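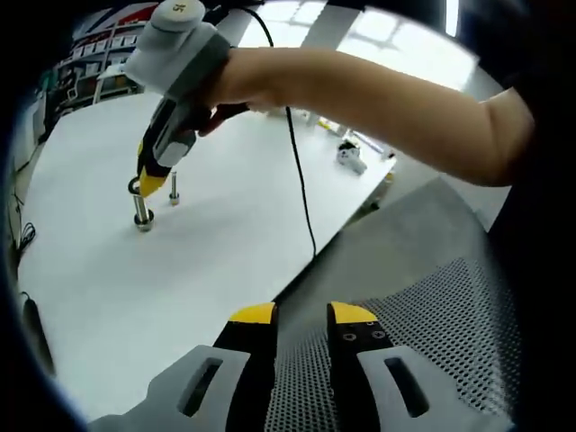
2017-11-24
Fourth day without the car. The garage in Galtham called at lunch and said the part has to come from Riihimäki, and that they won't have it until next week at the earliest. I asked what the repair would cost and got a number with a lot of throat clearing in front of it. I wrote it in the notebook and went back to the translation, which is going badly. What I want is a big white table, all one clear surface, where I can lay the chapters out side by side and see how long each one is. My desk holds three stacks and a cup. Anything past that goes on the floor, and then I step on it.

Did 15 pages today, which is fair. The Kesto chapter is the slow one. The author uses the same word for patience and for wear, as in the wear a shoe sole gives you, and he leans on both senses in nearly every paragraph. I have tried "lasting" and I have tried "endurance" and both sound like a battery ad. For now I have left the word in brackets and kept moving. I will have to settle it before January because the publisher wants a clean copy by then.

Walked to the store at three. Cold, no wind, the creek path frozen in the ruts but soft at the edges. Bought onions, rice, lamp oil, stamps. The store has stopped carrying the rye crackers I like and has put in a whole shelf of scented candles instead. Took the long way back past the school and was home before dark — just. My left boot leaks at the toe. I should have had it looked at in the fall.

Leftovers for supper: bean soup, second half of the loaf. The heel was hard enough that I had to soak it. Called my sister. She thinks I should give up the car altogether and I said I would think about it, and we both knew I wouldn't. She is repainting the hall again. Same green as before, as far as I can tell.

Money: 140 for the heating, paid. The second half of the advance is still not in. I will write to them tomorrow, politely, and again in a week less politely.

Read 47 pages of the Stesa book in the evening. The part on the canal is good and the part on the family that built it drags. He gives every cousin a page. I skipped ahead to the flood and then felt bad and went back for the cousins.

Furnace making the ticking noise again around nine — quit when I went down to listen. Check the filter. Also find the other glove.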